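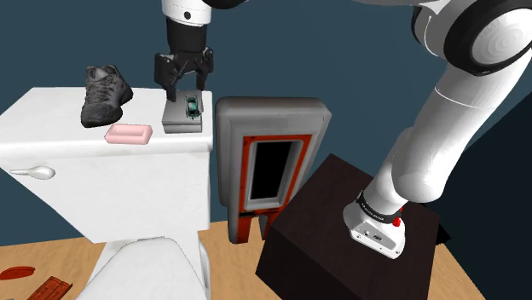
Skastgate Cottage sleeps four, or six if two of them are small and forgiving. Du Plessis rents it by the week from May, with a plunge pool 32 steps below the terrace and the village of Susach at the end of the lane. The bathroom got the most attention in the refit: a deep tub, a proper shower and a plain white toilet with the kind of tank top that collects things — a little green toy car, say. Children are welcome.

The kitchen has a gas range, a dishwasher and more corkscrews than forks. Ilona Nyitrai meets guests at the gate with the keys and a short talk on the water heater. Please listen to the talk.

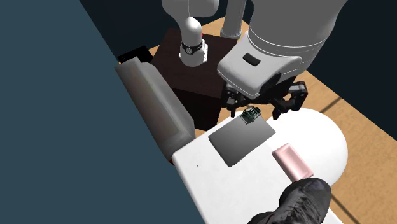 Green circuit board, blue surface to the left

Rates start at 330 a night, linens included, with a refundable deposit of 1000. Minimum stay is 2 nights outside high season. Transfers from the airfield are run by Avport, whose drivers treat the last bend as a suggestion. Check-in is from 4 p.m. The rooster keeps his own hours.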